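Fixed Automation and Cobots > Product Talk > Vovell wrist camera kit, six weeks in

14 posts, page 1 of 1

kettering_m
Joined: August
Location: Ohio

We took delivery of the Vovell wrist kit (camera, bracket, cable set, one year of their picking software) to run on a pick-from-basket cell. Unit cost was $1,190 for the hardware. The software is billed separately per arm and I will leave that number out because we got a distributor discount.

Application: small molded parts, mixed orientation, out of a mesh basket and onto a flat transfer surface. Parts weigh 110 grams. No conveyor tracking, no force sensing. The arm was already in place from a screwdriving job, so the kit was the only new item on the purchase order apart from fingers.

Mounting went without trouble. The bolt pattern matched, the bracket is stiff, and hand-eye calibration took one attempt with the supplied target. Repeat calibration a week later gave the same result to within what we can measure here.

The problem is what the camera has to look past. With the wrist rolled to reach the near wall of the basket, the arm takes up most of the view and the basket ends up over at the left. The software lets you draw an exclusion mask, but the mask is static. If you change wrist roll you need another mask, and the program has to call it by name before each capture.

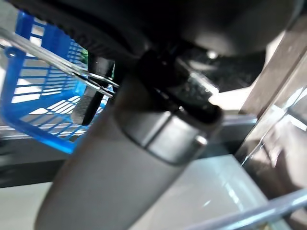 Dravov: Same limitation on ours. You can store 6 masks per job and no more. We asked for a mask tied to joint position and were told it was under review.

kettering_m

Six is what the manual says. I am using four. It works, but every time someone touches up a pick pose the mask needs to be redrawn and people forget.

torque_spec

Why are you putting the camera on the wrist at all for a fixed basket? Mount it overhead, calibrate once, and the arm can get out of the way while the capture happens. You also get the capture in parallel with the place move. A wrist camera on a stationary source is paying for flexibility that the job doesn't use.

kettering_m

Overhead was the first plan. The basket is not in the same spot every time. Operators drop it against two stops and it can sit skewed. The wrist view gives me a closer look at the far corner, where the last few parts end up. From overhead at the available height I did not have enough pixels on a part.

torque_spec

Then buy a better camera for overhead. $1,190 goes a long way on a sensor and lens.

lindqvist_ctrl

It doesn't go a long way once you add the mount, the lighting and somebody's time writing the interface. I have done it both ways. For one cell, the kit is cheaper. For five cells I would agree with you.

rlo_maint

Question on glare. The wrist collar on our arm is polished and it throws highlights straight back into the lens at some angles. Ours is the same color of gray otherwise. Did you tape it or just mask it?

kettering_m

Masked. Matte tape would do it too, but I don't want tape edges lifting on a joint that rotates. The bare metal rods and bars in the cell pick up highlights as well. Those cross in front of the basket, so I masked them too instead of treating them.

rlo_maint

Thanks. We went with tape and it has held, for what that is worth. Low duty cycle though.

Evelien Goossens

I support this kit for an integrator and have set up several, so weigh this accordingly. Two points.

First, the mesh basket is a harder case than the manual admits. Light comes through the openings and the depth map fills with false edges along the grid. If your parts are close to the opening size, turn off automatic region detection and teach the basket walls by hand. In firmware before the August release the walls were not saved with the job, so check that you are current.

Second, the static masks can be generated from the arm model. There is an export in the Acuña plug-in that writes a mask from a joint pose. It is undocumented and it does not know about your gripper or cables, so leave a margin.

kettering_m

I am current on firmware. I did not know about the export. Will try it tonight after second shift clears.

torque_spec

An undocumented export in a third-party plug-in is not a feature of the product. If I am reviewing the kit, I am reviewing what comes in the box.

Evelien Goossens

Fair. I have told them the same thing.

lindqvist_ctrl

Anyone compared it against the Rurnen unit? Similar price bracket, and they claim moving masks as standard.

Dravov

Had a Rurnen on loan. Moving masks do work. Capture was slower on our parts and the housing is deeper, so we lost reach into the corners of the bin. We sent it back. If your basket is shallow you may not care.

kettering_m

Update. The export works. I generated masks for all four poses and padded each one to cover the bracket. Time to redo a mask after a touch-up is now under a minute, and I put the step in the changeover sheet.

Ran 283 picks on the new masks without an operator present. Two faults, both double picks, neither one related to the mask. Median capture-to-result is unchanged.

I would buy it again for this cell at the hardware price. I would not sign for a second year of software until the joint-tied mask is in a release.

torque_spec

Still think overhead. But post the double pick images if you saved them, I would like to see whether that is segmentation or just the fingers.

kettering_m

Fingers, I think. They are too wide at the tip. New set is being cut.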